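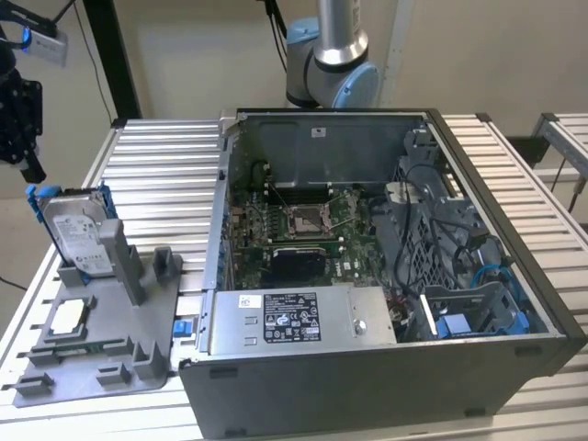 By Heiðrún Thoroddsen, 3/1/18
Last updated in October by Ánh Lò

How to compare two grippers on an open PC tower

Our team at Plurnov had to choose between two pairs of fingers for the same arm. The data sheets did not help us much, so we made a small bench test with an old desktop computer. I write the steps down so that the people in Lund can repeat them and get numbers we can put next to ours.

What you need

A tower with the side panel removed, a tray with fixed places for the parts, and three parts of different shape. We use the processor, one memory module and a hard disk in its blue caddy. Lay the tower on its side on the slatted bench, with the open side up, and fix it. If the case can slide by even 2 mm, you will measure the case and learn nothing of the gripper.

Step 1. Teach the positions

Teach one point above each place in the tray and one point above each target in the tower. Raise the lever of the processor socket before you start. The power supply stays in the case, so please check that the arm can pass over it with the longest part in the fingers.

Step 2. Set the force

Begin low and go up in small steps until the part does not turn when you push it lightly with a pencil. Write the value down for each part. The caddy is plastic and it bends, therefore do not use for it the same value as for the memory module.

Step 3. Check the view from the wrist

Close the fingers on the blue part, move over the board and stop there. Look at the live picture before you continue. You want to see the place where the part must go, and with wide fingers this is often the difficult point. 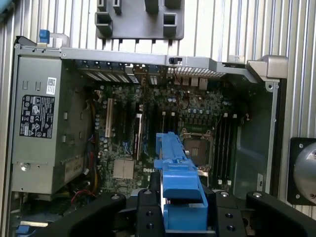
Wrist view with the blue part held between the fingers. The lower edge of the board is partly hidden.

With the Brusby fingers we moved the camera 4 mm higher on its bracket and taught the points again. It took one afternoon, but I think it was well spent.

Step 4. Run the cycles

Do 16 cycles with each part, then change the fingers and do the same again. Keep the speed equal for both. For every cycle note only if the part was picked, if it was placed, and if somebody had to help. The Hisier controller saves the rest in its log – export it the same day, as it keeps only the last 500 lines.

Step 5. Compare

Put the results in one table per part. Do not make one average for all parts, it hides too much. In our test the narrow fingers were better for the memory module and the Brusby pair was clearly better for the caddy. For the processor we saw no difference, and we will repeat this part with softer pads.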